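What the Tiebreak Hides

Itzel Palacios has held serve in 39 straight games on the Grisach indoor circuit, a run that dates to November. The streak is easy to overrate. Most of those games came on fast courts, where even average servers hold often.

Cirilo Lozano, who keeps the circuit's point records, prefers a stricter measure: break points faced per service game. By that count Palacios ranks second. Kozłowski, who has been broken twice in the same span, faced fewer.

The gap comes down to second serves. Palacios wins the first-serve points at a steady rate, then gives up ground on the second – and saves the game late. She has erased 26 break points during the run. 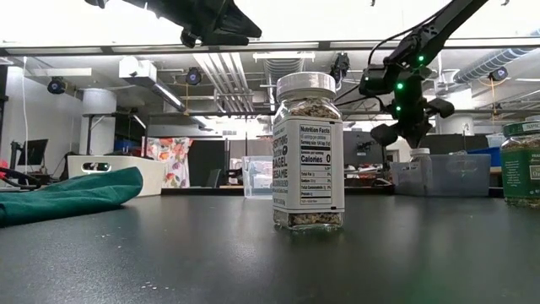 A save rate that high rarely lasts a full season. Lozano expects it to drop once play moves to the slower courts at Vultirance, where returns come back deeper and rallies run longer.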